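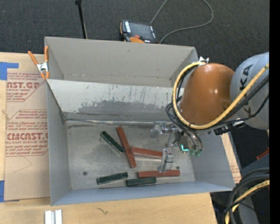 Bin-picking cell with green and red test blocks, gripper down in the bin.

Posted in October by Bülent Sönmez

What do I need to sort out before other people run this cell?

We have a small arm on a bench picking long blocks out of an open gray bin. Up to now only I have run it. From next month two more people will, both new to robots. I need to write the rules and I don't know how far to go. My main worries are the pendant, the cables along the arm, and the bin. The bin is clamped to the bench and the sloped panel inside is badly scraped along its lower half. Do worn surfaces matter for anything besides looks? And is there a standard I should be reading, or is that overkill for a bench setup?

Dineo Mkhize

It's not overkill. Start with ISO 10218, which covers industrial robots and was written with cells in mind. If anyone will be within reach while the arm moves, look at ISO/TS 15066 as well. You don't need to memorize either one. What they will push you toward is a written risk assessment, and you can do a first draft in an afternoon. List every task, including clearing a jam and reloading the bin, and write down what could hit or pinch a hand. Do it for the gripper you have on the arm, because a safe arm with a hard metal finger is a different thing from the arm alone.

For the pendant, pick one spot and keep it there. Yours is lying on the floor side, past the far edge of the bin. I would put it on a hook on the near side so the person at the bench can hit stop without leaning over the work area. We did this on the Jorkel line and it took 5 minutes.

Rules we use for new people:
- Reduced speed only for the first 8 hours.
- One person holds the pendant. Nobody else reaches in.
- Arm stopped before any hand goes in the bin, even to straighten one block.
- Test the stop button at the start of each shift and initial the sheet.

Güven Akyol

Agree with the above. On the cables, run the arm slowly to every end position and watch the loops, mostly the yellow one. You want slack at full wrist rotation but nothing that can hook the bin wall. Check the air hoses at the fittings too. We inspect ours every 720 hours of run time.

Scraped panel: find out what is rubbing. If it's the finger, your approach is too close to the slope. If it's just parts sliding, leave it, but take a dated photo so you can tell whether it gets worse. Also mark the bin position on the table with tape. A clamp can creep.

Zerrin Sönmez

just buy a fence

This site uses cookies to remember your login and count visits. By continuing to browse you accept our cookie policy.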